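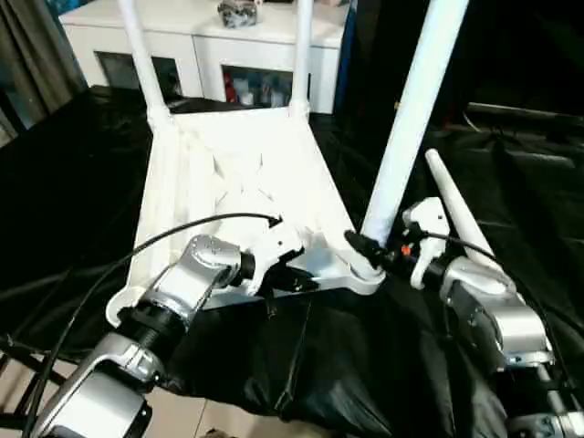
Sillas y mesas de la sala Bakilana

Galería del mobiliario de la sala, actualizada el 15 Jan 2006. Sirve para que quien reserve sepa con qué cuenta y en qué estado está cada cosa. Las medidas y el plano de planta se piden en la oficina de Skistach, en horario de mañana.

La sala tiene 64 sillas en servicio. Hasta noviembre se usaban las plegables de Irico, que se retiraron por las bisagras. Quedan siete en el altillo y no se prestan.

Silla blanca, vista volcada
Plástico o resina moldeados en blanco, con las cuatro patas del mismo color. En la cara inferior del asiento se aprecian los nervios del molde y unos huecos triangulares, muy tenues. La tela sobre la que está apoyada es negra.

Limpieza
Agua templada y jabón neutro. El estropajo raya el blanco y la raya coge suciedad enseguida. Para las marcas de zapato en las patas va bien una goma de borrar corriente. No se usa lejía.

Revisión
Se hace dos veces al año, con la silla volcada. Se mira primero la unión de cada pata con el asiento y después el borde delantero. Si hay una grieta, aunque sea corta, la silla se aparta y se marca con cinta en el respaldo. Las apartadas no vuelven a la sala hasta que se decide si se cambian.

Apilado
Pilas de siete como máximo, siempre contra la pared del fondo y sin tapar el cuadro de luces. Antes de apilar hay que pasar un paño por los asientos. Las pilas no se arrastran: se bajan las sillas y se llevan de dos en dos.

Mesas
Son las Flernow de tablero abatible, compradas de segunda mano. Dos tienen el canto tocado y se ponen en la última fila. Para cerrarlas se suelta primero el pestillo del lado de la ventana; si se empieza por el otro, se atasca.

Suelo
El suelo de la sala se barnizó el año pasado. Para mover muebles se extiende antes una tela o una manta. Las telas se guardan dobladas en el armario de la entrada, balda de abajo, y se devuelven sacudidas.

Préstamo fuera de la sala
Se prestan hasta 20 sillas por reserva, con recogida y devolución en la puerta lateral. La fianza es única, sea cual sea la cantidad. Si una silla vuelve rota se descuenta de la fianza, y si falta, también. Las mesas no salen.

Reposición
El último presupuesto de Irico para sillas nuevas fue de 515 euros, transporte incluido. Está pendiente de aprobar. Mientras tanto se mantiene el lote actual y no se aceptan donaciones de sillas sueltas, que luego no apilan con las demás.

Para avisar de un desperfecto, dejar una nota en el buzón de la entrada con la fecha de la reserva y el mueble de que se trata.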